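Orkbridge Shared Workshop, Pluvthorpe
Equipment Safety Checklist with Comments
Project: Two-arm sorting bench (member build)
Bench number: 38
Record number: 1419
Period: August inspection
Status on completion: Approved for supervised use, two items open

Scope
The checklist covers the bench, both arms and grippers, the Polat control box, the wiring between them, and the items being handled. It does not cover the member's software, except where a software setting limits speed or force. Responses are entered as Pass, Pass with comment, Open, or Not applicable.

Section A. Bench and surroundings

A1. Bench level and fixed against movement. Pass.

A2. Arm bases bolted through the bench, not clamped. Pass with comment. The clamps noted at the previous inspection have been replaced with bolts. Washers are undersized on the left base and should be changed when the arm is next removed.

A3. Walkway in front of the bench marked on the floor. Pass. The line is set 109 cm from the bench edge and is worn at one end.

A4. Tabletop clean and free of chips or grit. Pass with comment. A tiny dark speck lies on the surface beside the row of discs. Members are to wipe the top before each session.

A5. Liquids kept off the bench while the arms are powered. Open. See comments at the end of this section.

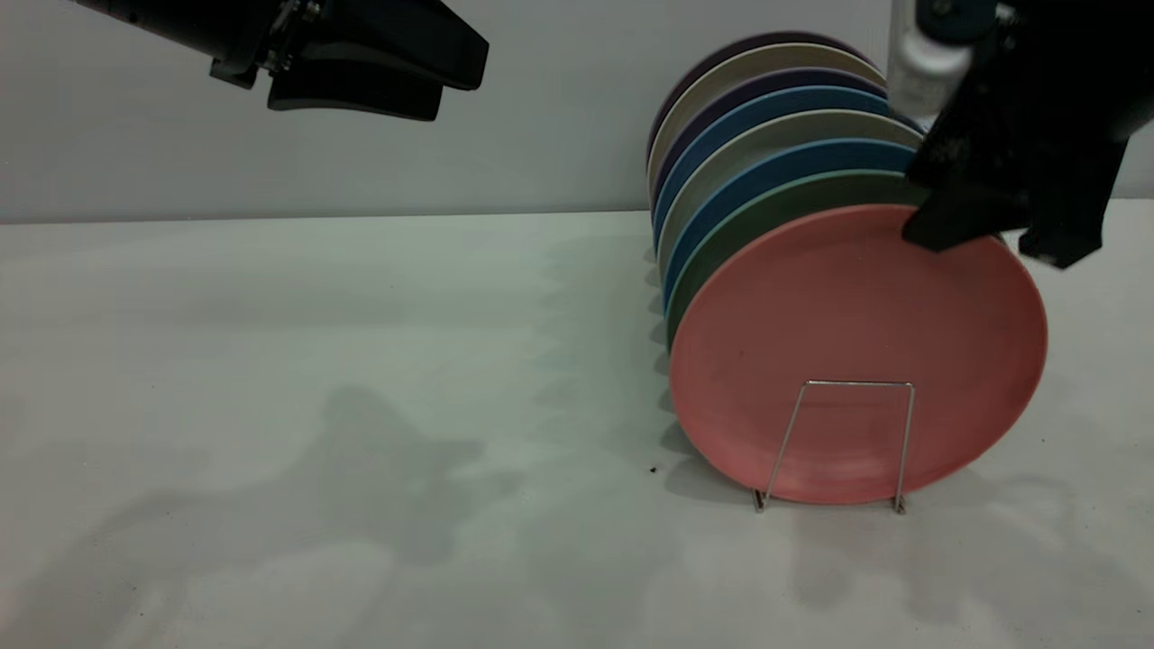
Comments, Section A. The workshop rule on liquids applies to closed containers as well as open ones, and applies whether or not the container belongs to the project. A shelf has been assigned to the bench for this purpose. The item will be closed when the member confirms in the bench log that the shelf is in use.

Section B. Power and emergency stop

B1. Emergency stop within reach from the operating position. Pass.

B2. Emergency stop removes power from both arms. Pass. Tested three times from rest and twice during slow travel.

B3. Arms do not restart when the stop is released. Pass. A separate reset is required at the Polat control box.

B4. Main supply fused and labeled. Pass with comment. The label is handwritten and beginning to fade.

B5. Cables secured along the arms with slack at each joint. Pass with comment. Slack at the right elbow is adequate but should not be reduced any further. The cable ties had sharp cut ends and were trimmed during the inspection.

B6. Cover in place on the control box. Pass.

Section C. Motion and grip

C1. Speed limit set for shared hours. Pass. The limit is set at 40 percent of full speed and is protected by a password.

C2. Arms cannot strike each other in normal operation. Open. The two work areas overlap in the middle of the bench. The member has entered a rule that holds one arm still while the other is working, but the rule was not active in every program stored on the controller. Programs without it are to be deleted or corrected before the next session — this applies to test programs also.

C3. Gripper fingers secure, with no cracks or loose screws. Pass. Lultard fingers on both arms.

C4. Grip force low enough to release a gloved finger by hand. Pass.

C5. Behavior on loss of power checked. Pass with comment. The arms sink slowly when power is removed. Hands are to be kept from under them until they have settled.

Section D. Items handled

D1. Items free of sharp edges. Pass.

D2. Items held upright and unable to roll toward the operator. Pass with comment. The discs stand on edge in a thin wire rack, the pink one at the front. The rack should be checked for position at the start of each session and after any contact with an arm.

D3. Dropped items retrieved only with the arms stopped. Pass. The member described the correct procedure when asked.
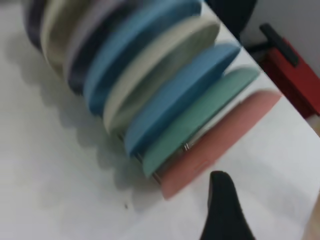
Item D2: Discs on edge in the wire rack, with a black gripper finger near the pink disc.

D4. Spare items stored away from the bench. Pass.

Section E. Supervision and records

E1. Second trained member present whenever the arms are powered. Pass.

E2. Bench log complete. Pass with comment. Several entries lack a finishing time. Both start and finish are required, including for short sessions.

E3. No powered operation after 9:30 p.m. Pass.

Open items
A5, liquids on the bench.
C2, overlap of work areas.

Supervised use may continue while A5 is open. Only one arm may be powered at a time until C2 is closed. Questions on this record should be left in the bench 38 folder at the front desk.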